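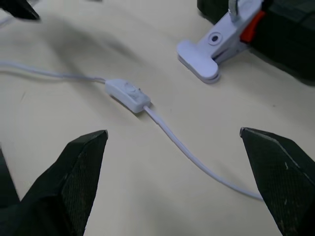

21 mars 2020
Par Philomena Tully

Je vais encore passer pour la rabat-joie de service, tant pis. Depuis le début du mois, tout le monde à l'atelier répète que la tâche de l'interrupteur est réglée. Le bras attrape le petit interrupteur à bascule d'une lampe à pince, appuie, la lampe change d'état, on recommence. Le tableau de suivi affiche 97 % de réussite sur 2 000 essais. J'ai voulu savoir ce que recouvrait ce chiffre, et la réponse ne m'a pas plu.

Le logiciel qui pilote le bras s'appelle Mwaipopo. Pour lui, un essai est réussi quand les doigts se sont refermés sur quelque chose et que l'effort mesuré a dépassé un seuil. C'est tout. La lampe n'entre pas dans le calcul. On peut donc pincer le boîtier par le bas, pousser bien fort sur du plastique lisse, ne jamais toucher la bascule, et récolter un joli point vert.

J'ai demandé à Josphat Gachanja de rejouer avec moi une série prise au hasard. Dès les premiers essais, on en trouvait de cette espèce : effort correct, fermeture correcte, bascule intacte. Josphat a défendu son seuil pendant un bon quart d'heure (il l'avait réglé lui-même, je le comprends), puis il est allé chercher un café. Je n'ai pas le vrai taux de réussite. Personne ne l'a, à vrai dire, et je trouve gênant qu'on ait mis 97 dans un rapport avant de se poser la question.

Il y a aussi l'état des doigts. La fiche de maintenance prévoit un contrôle visuel des garnitures tous les 6 jours. La dernière signature, celle de Sharon Lema, précède de loin notre grosse série. Entre-temps, on a changé deux fois de version du logiciel et cherché dans le code la cause de prises de travers. Regardez plutôt le doigt droit.

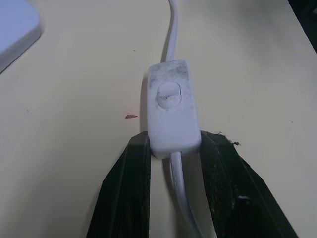
L'interrupteur coincé entre les deux doigts, et la garniture effilochée au bord de celui de droite.

Je ne prétends pas que cette garniture explique tout. Une surface qui part en fibres n'accroche sans doute pas comme une surface neuve, mais je n'ai pas fait la comparaison et je me méfie des coupables trop commodes. Le fabricant, Stonder, à qui Deolinda Godinho a écrit, répond que l'usure est « compatible avec un usage intensif ». Voilà qui n'engage à rien. Nous avons demandé au bout de combien de cycles il fallait remplacer la pièce et nous attendons toujours.

Reste ce qui me tracasse le plus, et qui n'a rien à voir avec les statistiques. Notre interrupteur est monté sur un cordon. Si un jour on branche tout cela sur le secteur pour une démonstration, comme l'a proposé Cluvetti, on aura un bras qui serre un boîtier électrique, parfois de travers, sans savoir s'il a serré au bon endroit. Un cordon pincé mille fois finit par vieillir. Jucélia Peixoto propose une alimentation en très basse tension et une limite d'effort beaucoup plus stricte. Je suis d'accord avec elle sur les deux points. On m'a répondu que la limite ferait baisser le score. Eh bien, qu'il baisse.

Pour l'instant, j'ai obtenu 3 choses : des garnitures neuves avant toute nouvelle série, un capteur de lumière braqué sur la lampe pour juger de la réussite, et le retrait du chiffre dans le rapport. La troisième a été la plus difficile à arracher. Le capteur est commandé, les garnitures aussi, et Josphat reprend son seuil la semaine prochaine. Je publierai le nouveau résultat ici, même s'il est mauvais, avec le nombre d'essais que nous aurons vraiment revus un par un.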